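Around the Building, November

Quick one this month, the deadline got me again.

Ground floor table
The white oval table is staying downstairs through the winter. We had 6 replies to the question in the last newsletter and all of them said keep it, so that's settled. The round edge is kinder on hips than the old square one, Muireann Ó Briain wrote, and I agree, I had the bruises.

Flowers are from Trovel again. Yellow ones this time, chrysanthemums I think, don't quote me. Please leave them toward the end of the table so there's room for small stuff in the middle. Water gets topped up by whoever notices. If you spill, cloths are in the drawer under the stairs.

Small pieces on the table: put them back on their bases when your done. Rings and round bases go with the piece that sits in them, not in the mixed box. Zoi Papadakis spent most of a morning matching up the mixed box and would rather not do it twice.

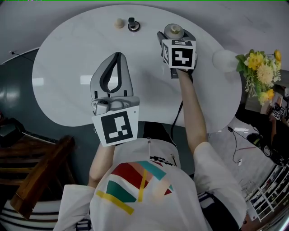
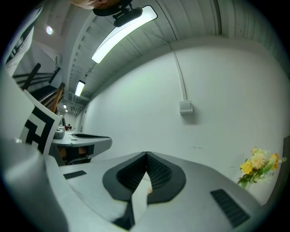 Lost and found
One gray scarf, one lunch box lid, a key on a green string. Ask Inese Paju upstairs, she has them until the end of the month and then they go to the charity shop. Lunch box lid goes in the trash, sorry.

Money stuff
The shelf fund is at 600. We need 2,000 for the full run from Paulauskas, or we could do half now and half in spring. Zoltán Kocsis has the drawings and the quote. Have a look before you complain abuot the color. Anyone who pledged 50 back in the summer and hasn't paid it in yet, please do, you know who you are.

Stairs
Still nothing to be left on the stairs. Boxes, coats, bikes (yes, a bike). Somebody is going to go down headfirst. The Lirkomar delivery people have been told to bring parcels to the office door now, so if yours is missing look there first.

Also wanted
A second vase, plain, not too tall. A few lidded tubs for small parts, clear if possible. Drop them with Inese or on the bench outside the office.

Next issue whenever I get enough items. Send them early, short is fine.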